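**White marks on a painted tabletop, clean it or start over?**

Natalie Mapplebeck
2019-05-20

Hi all, long time reader, first time I've needed to ask. I painted a small table last August, plain white, water-based satin over a shellac primer, and I was pretty proud of it (my first furniture project!). It went on nicely and I gave it two topcoats of clear water-based poly. Since then it's had plants on it, mugs, a sewing machine, a stack of library books, you name it.

Now I've got two problems. One, the top has picked up these dull gray scuffs that dish soap won't shift. Two, anything I leave sitting on it for more than a day kind of grips. I lifted a book off on Saturday and it made that little ripping noise. It didn't pull any paint, but I held my breath. 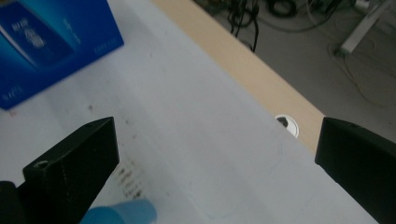 My brother-in-law says strip the whole thing and use oil-based enamel. I'd really like to avoid that because I'm in an apartment, my only outdoor space is a balcony, and the downstairs neighbor already has opinions about my sanding. So is there any way to rescue what's there? And if I do have to redo the top, do I need to go down to bare wood or can I stop at the primer?

I have 400 grit paper, a sanding block, half a can of the clear poly and a lot of patience. Not a lot of money. Thanks!

---

**Craig Lamont**

oil. always oil. water based stuff never gets properly hard, I did my mother's kitchen table in it and she was peeling placemats off it for a year. strip it, two coats of oil enamel, leave it alone for a month and you'll never think about it again

(it will go yellow a bit if it's in a dark corner)

---

**Beathag Ogilvie**

Don't strip it yet! I've done more of these than I care to admit, mostly thrift store end tables for my kids' first apartments, and what you've got sounds like two separate things that people lump together.

The gripping is called blocking. Water-based wall paint does it a lot, furniture and trim paint does it much less, so my first thing to ask is what was on the can. If it said "interior walls and ceilings" anywhere, well, there's your culprit. The clear coat on top should have helped, but if the second coat went on before the first was ready, or it was muggy (August, you said?) then it can stay a bit soft underneath for ages. Press your thumbnail into the paint somewhere it won't show, like under the lip. If it leaves a dent, it's soft all the way down and no amount of topcoat is going to fix that. If it doesn't dent, you're in good shape and it's only the surface.

The gray scuffs are easier. Try a melamine sponge, damp, hardly any pressure, on a spot near the back first. It's a very fine abrasive so it'll take the shine down a little, but you're going to recoat anyway so who cares. Wipe with clean water after and let it dry overnight.
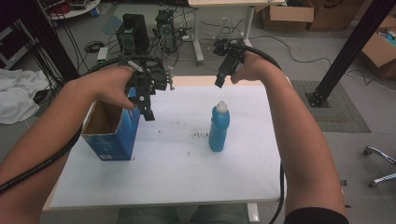
Assuming it passes the thumbnail test, what I'd do is wipe the top down with a little denatured alcohol on a rag (quick wipe, don't scrub, and test it first because alcohol can soften some water-based finishes), then sand by hand. Your 400 is too fine for this, it'll just polish. Get a sheet or two of 320. You want it evenly dull with no shiny patches, and it takes maybe ten minutes on a small top. Hand sanding is pretty quiet too, so your neighbor can relax.

Then thin coats of poly with a foam brush. Thin! I do three and leave a full day between them even though the can says two hours. After that comes the part everybody skips, me included: keep heavy stuff off it for 3 weeks. Dry and cured are different animals. I eat off a tray and sulk.

If it does dent, then yes, scrape and sand the paint off the top only. You can stop at the shellac primer as long as it's stuck down tight. The legs can stay how they are. No need for bare wood unless it's flaking.

Craig isn't wrong that oil gets hard, by the way, but I wouldn't use it on a balcony over somebody's head, and white oil enamel yellows on me every single time.

---

**Keir Lamont**

What Beathag said. Only thing I'd add is check the poly hasn't gone off if it's been sitting half full since last summer. If there's a skin or it's stringy, toss it. 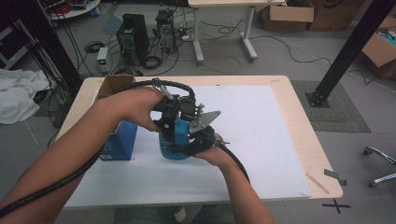

Also felt pads under anything that lives there full time, the cheap stick-on ones. Avoid the rubber kind. Rubber feet on my turntable left four brown rings in a white shelf and they went right through the paint, I never got them out. Cork is fine too.

And Craig, Mom's table was deck paint. You found it in the garage.

---

**Craig Lamont**

it was water based deck paint

---

**Natalie Mapplebeck**

Thank you both, and Craig too! Thumbnail test done under the lip, no dent at all. The can says "cabinet and trim" so I guess I got lucky there. Picking up some 320 and a new can of poly after work tomorrow.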